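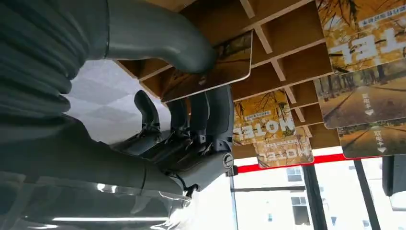
Why do some leaves turn yellow in the fall?

I love fall. I love it so much that I keep squashed leaves inside my phone bill folder (they make a real mess, and I find crumbs of leaf in there all the way to December). The tree I wait for every year is the ginkgo, because it goes the brightest yellow of any tree I know. One day it's green and quiet, and a little later it looks like somebody switched on a lamp!

So where does all that yellow come from? I used to think the leaves got painted by the cold. Nope!

The yellow was there already

A leaf is a kind of kitchen. It takes in sunlight, air and water and cooks them into sugar, and the tree lives on that sugar. The green stuff that catches the sunlight is called chlorophyll. Say it like this: KLOR-uh-fill.

There is so much chlorophyll in a summer leaf that green is all you see. But there are yellow colors mixed in too, called carotenoids (kuh-ROT-uh-noyds). They're in carrots and corn as well. All summer long they sit in the leaf, hidden behind the green.

Then the days get shorter. The tree stops making new green, and the old green breaks down bit by bit. When it's gone – surprise, yellow!

Red is a bit different. Lots of red leaves make their red color fresh in the fall, out of sugar that's still in the leaf. That's one reason a maple can look like a bonfire one year and a bit dull the next. Brown is what's left when the other colors have faded too.

How does a leaf know when to let go?

Where the stem of the leaf joins the twig, the tree grows a thin layer of special cells. It works a bit like the dotted line on a coupon. The layer seals up the twig and makes a weak spot, and after that a puff of wind is enough. Ginkgo trees are funny about this. They can drop nearly all their leaves in one go, sometimes in a single day, and you walk out in the morning onto a big yellow rug.

There's a row of ginkgos on the path down to the river in Ulside, and I missed the big drop there 2 years running. I was so cross! Now I check on them on my way to the bakery.

A very, very old kind of tree

Ginkgos were growing when there were dinosaurs. People have found leaf shapes pressed into rocks, and they look a lot like the ones on the sidewalk today. The leaf is shaped like a little fan, often with a split in the middle, and the lines on it spread out from the stem like the ribs of a fan too. Run your finger over one and you can feel them.

One warning. Some ginkgo trees drop soft, round seeds that smell like old cheese or worse. Don't pick those up with your bare hands, as they can make your skin itch. And check your shoes before you go indoors. I once took that smell all the way home on the Irnholm bus and I had to pretend it wasn't me.

Find the hidden yellow yourself

You need a grown-up for this one.

Pick a few green leaves and tear them into tiny pieces. Put them in a glass jar and have your grown-up pour in just enough rubbing alcohol to cover them. Mash them with a spoon. Put a loose lid on and stand the jar in a bowl of hot water from the tap, well away from the stove or any flame, with a window open. Leave it for half an hour or until the liquid goes dark green.

Take the jar out, cut a strip of white coffee filter, and hang it so that only the very end dips into the liquid. Now go and do something else for an hour. The liquid creeps up the paper and the colors start to spread apart. Look for a band of green, and then look very hard for a yellow one. It can be faint, so hold the strip up to a window.

If you don't get any yellow, try again with a different kind of leaf. My first strip was just green and soggy. Spinach from the fridge works well too, if all your trees are bare!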